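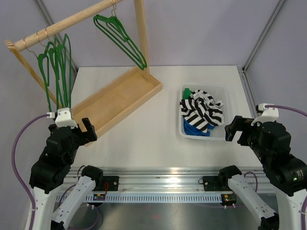 Figure 1. Open clothes rack in light wood, with a round rod and hangers.

844 shares · 5 comments

4. Where the half-worn clothes go

I came to this part of the study sideways. The diaries were meant to be about washing: how often people in Tirness and Billthorpe ran a load, what went in it, and whether the price of electricity had changed any of that. What I kept tripping over, though, was a third group of clothes that were neither clean nor dirty, and my lovely tidy coding sheet had no box for them at all. The jumper worn for an hour in the evening. The jeans that are good for another day (or another week, depending on who you ask). People wrote about these things at far greater length than they wrote about washing, and with a good deal more feeling.

So I went back and read the lot again. We had diaries from nearly 300 households, kept on the Howlader sheets, which have a wide margin down the right-hand side that most studies leave for the researcher. I'd told people they could scribble in it if they liked, and they did! Much of what follows comes from those margins.

The commonest home for half-worn clothes was a chair. I coded it as "chair" even when it was plainly an exercise bike or the end of a cot, as the job it was doing was the same. The chair was nearly always in the bedroom and nearly always had one owner, even where the room had two. Several couples kept separate chairs and were quite firm about it. One diary from Billthorpe has a running argument down the margin in two different pens, about whether a cardigan on the back of the chair counts as put away. It goes on for the whole of November and I don't think anyone won.

Open racks came next, and these were more interesting than I expected. Older writing on the home tends to treat a rack as a wardrobe for people with no room for one. That fits some of our Tirness flats well enough, but plenty of households had a perfectly good wardrobe and a rack as well, and they used the two quite differently. The wardrobe was for clean things. The rack took whatever was "in use", which was the phrase people reached for again and again without any prompting from me. A shirt could live on the rack for days and never be thought of as untidy, whereas the same shirt on the floor had become washing, and there was no way back for it.
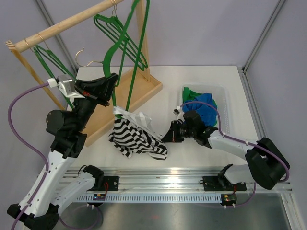
Figure 2. Clothing and a wooden rack at a white tabletop.

I want to be a bit careful here. The diaries tell us what people were willing to write down, and I suspect the floor is under-reported. On the Promeck estate, where we also did home visits, there were more clothes on more floors than the sheets had led me to believe (my own bedroom would tell much the same story). Nor did we ask about smell, which was a mistake. It crops up in the margins all the time as the deciding test, usually with a small joke attached, and a proper question would have given me something to compare between the two towns.

What I'd say with more confidence is that having a place for in-between clothes went along with washing less. Households with a rack or an agreed chair put fewer once-worn items through the machine. I can't say which way round that works – it may be that people who already wash less need somewhere to put the overflow. Section 5 looks at age and household size, where the pattern gets a good deal messier, particularly with teenagers.

Comments

We have a chair and a rack and he still uses the banister. Is there a code for banister?

Interesting read. Did you separate out people with tumble dryers? I'd have thought that makes a difference to what gets washed "just in case".

Not convinced about the floor. Mine has a clean side.

My mum would never have had a thing out on show like that, everything was folded and in the drawer by bedtime. She did wash a lot more than I do though, so maybe there's something in it.

Is section 5 up yet? The link just brings me back here.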